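Community > Noticeboard > Help wanted

Bench helpers wanted for our sorting workshop
By Korkor Osei, December
14 shares | 2 comments

I'm looking for three people to join us at Pustura for the winter, and I'd love it if one of them was you! We sort and pack small parts for hobby kits (the Wenine kit is the big one right now, 326 pieces in every box), and the orders have gotten ahead of us again.

The work is pretty simple to explain. You get a tray of mixed parts, you put them where they belong, you check them against the sheet, and you pass them along. We have 3,000 kits to get out, so there's plenty to do, but I'm not going to stand behind you with a stopwatch. Mornings start at 8:30 and we break for lunch together – Esi Arthur usually wins the fight over the radio.

You don't need experience. You do need decent eyesight (glasses are fine, I wear two pairs), patience with fiddly things, and hands that don't mind picking up the same little piece over and over. Stools are available, though a lot of us like to stand.

Pay is 645 a week before tax, and we settle up at the end of each one. If you can only do part of the week, tell me and we'll work something out.

We mark out our work surfaces in squares with blue painter's tape, so you always have a spot to put things down – and if you have a better layout in mind, bring it, tape peels up easily.

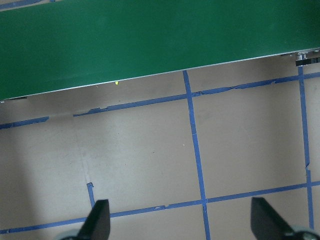
Nkrumah Gyamfi: Do you take people who can only do afternoons? I did kit packing two winters ago and would happily come back to it, but I have school drop-off and a long bus ride.

Yes, Nkrumah, afternoons are fine! Stop by after lunch and ask for me or Bohdana Ostapchuk at the front desk. Same goes for anyone else reading – no resume needed, just come say hi and try a tray.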